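The Recap Problem, and Other Complaints From My Couch

I finished the second season of Juvik last night, a good two months after everyone else I know, and I have been walking around all morning wanting to talk to somebody about it. My sister won't pick up the phone before ten, so you get it instead.

First, the part I loved. It's slow! I know that sounds like a complaint, and when Marisol Barajas told me in February that the first three episodes were mostly a woman driving to a ferry and then missing it, I very nearly didn't bother. But there's something so restful about a show that will let a person sit at a kitchen table and drink a whole cup of coffee without a body turning up. I found myself looking forward to the dull parts. I even started making my own coffee to go with hers, which at eleven at night was a poor decision, and I've paid for it all week.

What I did not love was the recap. Every single episode opens with "Previously on Juvik," and whoever puts those together seems to think we've all been hit on the head since the last one. Worse, they give the game away. If the recap shows you a neighbor who was in one scene six episodes ago, holding a set of keys, then you know perfectly well that the neighbor and the keys are coming back tonight. I guessed the whole business with the boathouse before the opening music had finished, and I am not a person who guesses things. I once watched an entire mystery without realizing there had been a murder (I'd gone to get the laundry).

So now I skip it. The trouble is that the skip button on our box jumps ahead 100 seconds, and the recap is shorter than that, so I land in the middle of the first scene and have to creep back a little at a time, with one hand over my eyes in case I go too far. My husband says this takes longer than watching the recap would. He may be right, but I've committed to it now. 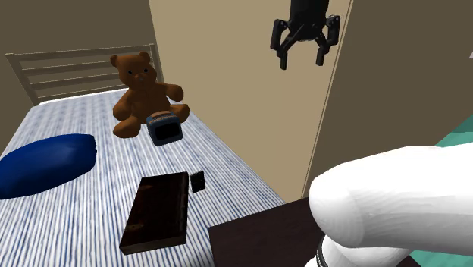 Things I've given up on

Skollum. I tried, I really did. Citlali Villaseñor swears it gets good in the fourth episode, but I don't think a show should be allowed to ask for four hours of my life on credit. Everybody whispers. I had the volume up so high to hear them that when a door slammed I threw a cracker across the room, and then the ads came on and the dog left.

Also the baking one with the two hosts, which I used to adore. They've started holding the results until after the break, and then after another break, and by the time we learn who is going home I've stopped caring and have gone to brush my teeth. Bring back the old way, where they just told the poor fellow and gave him a hug.

Things I'm still watching

The quiz at six thirty, always. I scored better than both finalists the other evening, and there wasn't a soul in the room to see it. Uriel Tlapale from my old office says he'd believe me if I wrote my answers down first, so there is now a notepad on the arm of the couch, and naturally I've been terrible ever since.

And I've got one episode of Sandoval left, which I'm saving. Marisol has already seen it and keeps making a face whenever it comes up. If any of you have watched the ending, please don't put it in the comments. You can tell me whether I'll need tissues, but that's all I want to know.

Posted at 11:20 am, 3 comments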